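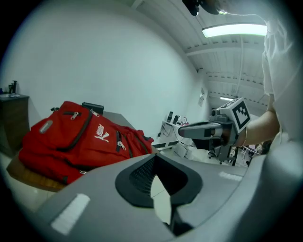 Acta de la reunión de seguimiento - Comparación de pinzas manuales, segunda ronda
17 de septiembre de 2024

Asistentes: Benvinda Macedo (coordina), Primo Mazza, Natália Nogueira, Akinyi Athumani
Por videollamada: Stuart Whitlock (Stekmont)
Toma notas: Natália Nogueira

1. Acta anterior

Se aprueba con una corrección de Primo: el juego de dedos que se agrietó era el corto, no el largo. Queda cambiado en la carpeta común.

2. Resultados de las pruebas con mochila

Akinyi presenta los números y hay que decir que son muy buenos. Se grabaron 183 demostraciones válidas a dos manos con la mochila roja, repartidas entre las dos versiones de la pinza, la Skikura y la Muriithi. Las tareas fueron tres: abrir el bolsillo delantero, cerrarlo y girar la mochila sobre la mesa. Se descartaron 24 por pérdida de seguimiento del marcador, casi todas con la muñeca muy girada hacia dentro.

La Muriithi gana con claridad en los tiradores de cremallera. Son pequeños y metálicos, y con la Skikura los operadores necesitaban dos o tres intentos para cerrar sobre ellos; con la Muriithi suele bastar uno. Primo comenta que la primera vez que abrió el bolsillo entero de un tirón se le escapó un grito y que lo oyeron en el pasillo (consta en acta a petición de Akinyi).

En cambio, para agarrar tela y girar la mochila, la Skikura sigue siendo más cómoda. Pesa menos y el gatillo tiene un recorrido más suave. Benvinda pide que no se dé por perdida esta versión: con otros dedos podría acercarse mucho.

3. Goma de los dedos

Discusión larga. Stuart propone probar una goma más blanda, que en Stekmont les ha dado buen resultado con correas y asas. Natália teme que se desgaste antes de terminar una tanda completa. Primo recuerda que el relieve de la cara interior ayuda bastante y que no quiere perderlo al cambiar de material.

Se acuerda fabricar un par en goma blanda con el mismo relieve y hacer 60 repeticiones de la tarea de cremallera antes de decidir nada más. ¡Hay muchas ganas de ver qué sale!

4. Cámara y marcadores

Akinyi ha revisado los vídeos. La imagen es nítida y los dedos se ven bien durante el cierre. El problema está en la otra pinza: cuando las dos manos se cruzan, el cubo del marcador queda tapado y la trayectoria da un salto. Stuart pregunta si se puede inclinar el cubo. Primo cree que sí, con un adaptador impreso, y ofrece tener el primero esta misma semana.

Benvinda sugiere además apagar una parte de las luces del techo en alguna sesión para comprobar si los reflejos influyen. Se hará con pocas repeticiones, sin mezclarlas con el conjunto principal.

5. Controlador

Natália ha pasado las demostraciones de la primera ronda por el controlador Plesutness. El conjunto limpio suma ya 2823 segmentos y la conversión termina sin errores, lo cual es una alegría después del verano que llevamos con los relojes desincronizados. Falta probar las trayectorias a dos manos en el brazo. Stuart pide ver antes los límites de velocidad de la muñeca - en su laboratorio tuvieron un par de paradas de emergencia por ese motivo.

6. Acuerdos y tareas

Primo: adaptador inclinado para el cubo y par de dedos en goma blanda.
Akinyi: repetir la tarea de cremallera con los dedos nuevos y anotar los intentos fallidos aparte.
Natália: enviar a Stuart los límites de velocidad y preparar las primeras trayectorias a dos manos.
Stuart: mandar la referencia de la goma que usan en Stekmont.
Benvinda: reservar el brazo para diciembre y pedir presupuesto de un segundo juego de pinzas Muriithi.

7. Ruegos y preguntas

Akinyi pregunta si se puede añadir un objeto rígido con cierre a la siguiente ronda, por ejemplo una fiambrera. Buena acogida general, pendiente de que Primo confirme la apertura máxima de los dedos.

Primo ruega que las pinzas se devuelvan a su cajón con la batería fuera.

Próxima reunión: cuando estén las repeticiones con goma blanda. Convoca Benvinda por correo.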